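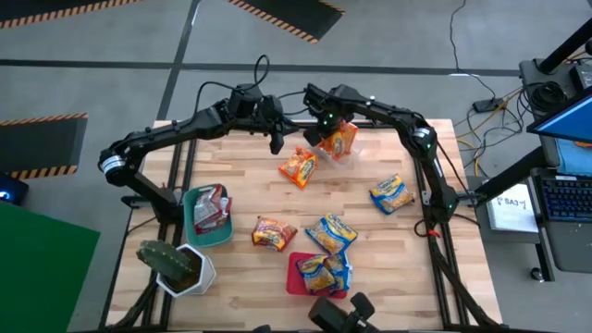 Small snack bags are the worst-behaved item in any pantry, and most advice on storing them treats them as if they were boxes. A box has a face, a base and a known height. A filled bag is a pillow of air with a crimped seam at each end, and it takes its shape from whatever it is leaning on. Spread on a butcher-block tabletop, orange bags and blue bags lie at whatever angle they landed, two of them overlapping on a small red mat, and the teal bin at the left holds one crumpled red-and-white bag. Color is the only sorting cue that survives that kind of disorder. Print on the front can face down or fold into a crease. Orange against blue can be read from across a kitchen.

My position is that bags of this size should be sorted by color into open bins with sloped sides, one layer deep, and that stacking should be dropped altogether. Maricel Castillo argued the opposite in the Edside newsletter in February. She favors upright filing, seam up, in narrow trays, and her trays do hold more per shelf. I tried her method for 13 weeks. Filing works while the tray is full. Once four bags are gone the rest slump, and the tray becomes a bin with worse access.

The objection to a single layer is wasted volume, and it is a fair one. My log covers 1,116 bags handled, of which 87 had been bent at a seam by the weight of others. Nearly all of those came from the bottom of a stack – none came from a single layer. Bent seams matter to me more than shelf space does. Noel Manalo, who buys for a larger household, would probably weigh it differently.

Sloped sides deserve more attention than they get. A vertical wall traps the end seam, and the hand has to dig for it. On a slope the bag rides up a little and leaves an edge to pinch.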